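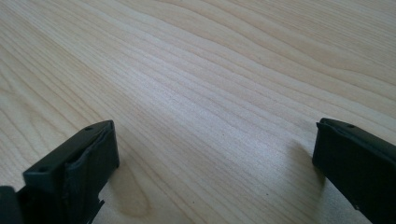

Open fingers over a pale wood tabletop.

Planning the gripper budget before the spring order

42 shares | 3 comments

The spring equipment order closes at the end of March, and the hand-held grippers are the biggest item we still have to settle. Yichen Wan has been putting the numbers together for the Clernden workshop and asked for a short write-up so that the other benches can check their own requests against it.

The quote from Prerport is $960 per gripper, with the camera mount included and the camera left out. Watkins came in at $780, but their price covers the body and fingers only. Once the mount and a set of pads are added, the two are close enough that price shouldn't decide it. Prerport ships from stock. Watkins builds to order and would not commit to a delivery date before summer.

We have set aside $2,000 for this line. That buys two Prerport units and leaves $80, so anything else has to come out of another line or wait for the fall. Benches that asked for a third unit should plan on sharing.

Pads are the part of the budget we got wrong last year. They were entered as a one-time cost, and they should have been listed as supplies. The soft pad on the inner side of the finger takes all the contact, and it creases and puckers well before the plastic block needs any attention. Please put replacement pads on your supplies sheet. The same goes for screws. The finger tips have small round holes in the top face, and if you plan to attach anything there, write down the screw size you need. Last year we received a bag of the wrong ones and sent it back twice.
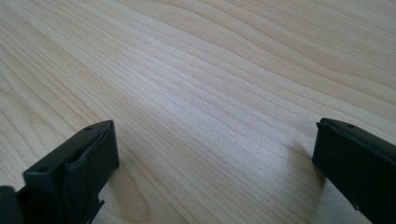

Table space needs a line too. A gripper station takes up a full table if the operator is going to work without bumping into the next person. Plan on one clear table per unit, with the surface kept free between sessions. Light wood has worked well for us because the black fingers are easy to pick out against it in the video. It does pick up glare near the windows, so anyone setting up there should ask for a shade now. Shades come out of the building budget and take longer to approve than equipment.

The camera and storage costs are shared with the Ekitz project. Ekitz has agreed to cover the drives through the end of the year. After that we will need our own, and Yichen has penciled in $1,000 for next year's plan. That number is a placeholder until we know how many hours of video each bench expects to keep. If you have an estimate, even a poor one, send it in with your request.

Requests go on the same form as last year. Put the vendor name in the first box, the part number in the second, and leave the account code blank. Forms that arrive after the order closes will be held for the fall round.

3 comments

Related items
Spare parts: what to keep on the shelf
Clernden workshop bench assignments
How to read a Prerport quote
Storage plans for the Ekitz project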